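Skondura ledger set – data card

Version of 18 March 2026

What it is
352 journal entries from a made-up trading year at Bretcombe, a small joinery supplier, with a trial balance for each month. Gerko exported the files as CSV. Amounts are in pounds, one row per debit or credit.

What we doubt
The tag "error" sits on 47 entries. We would not lean on it. Up to 22 of those look like plain timing differences, mostly in August, and whoever tagged them left no notes. The Hubáček import script claims to balance every entry. It checks totals per file, which is a much weaker test – two wrong entries can cancel out and pass.

The suspense account closes at 300 and we have not found out why. Treat any accuracy score on this set with care, ours included.
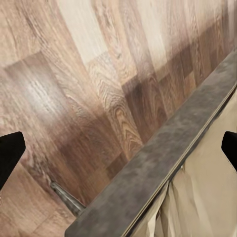
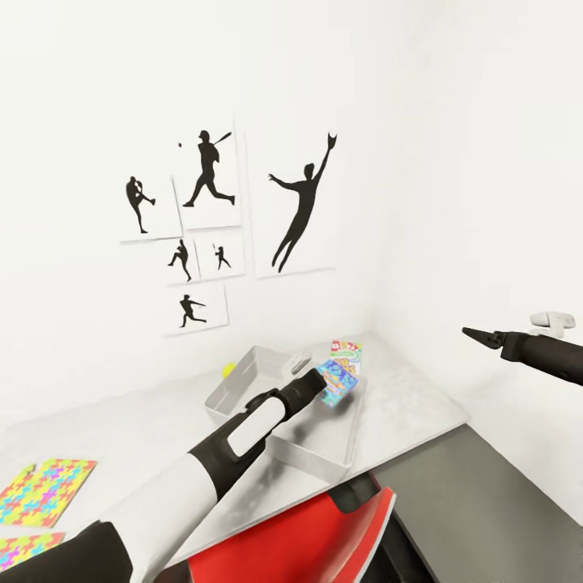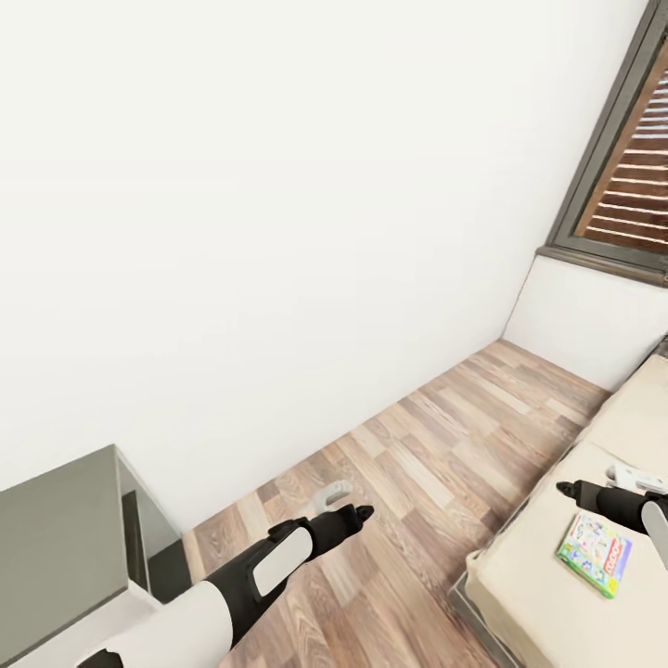 Can I use the trial balances to check my own postings?
Only as a first pass. A trial balance that agrees shows that debits equal credits, and it will not catch a payment posted to the wrong expense account.

Files
entries.csv
accounts.csv
trial_balances.csv

Known gaps
No VAT codes. Opening stock is missing from accounts.csv, so gross profit can't be worked out from these files alone. Reversals carry no link to the entry they reverse.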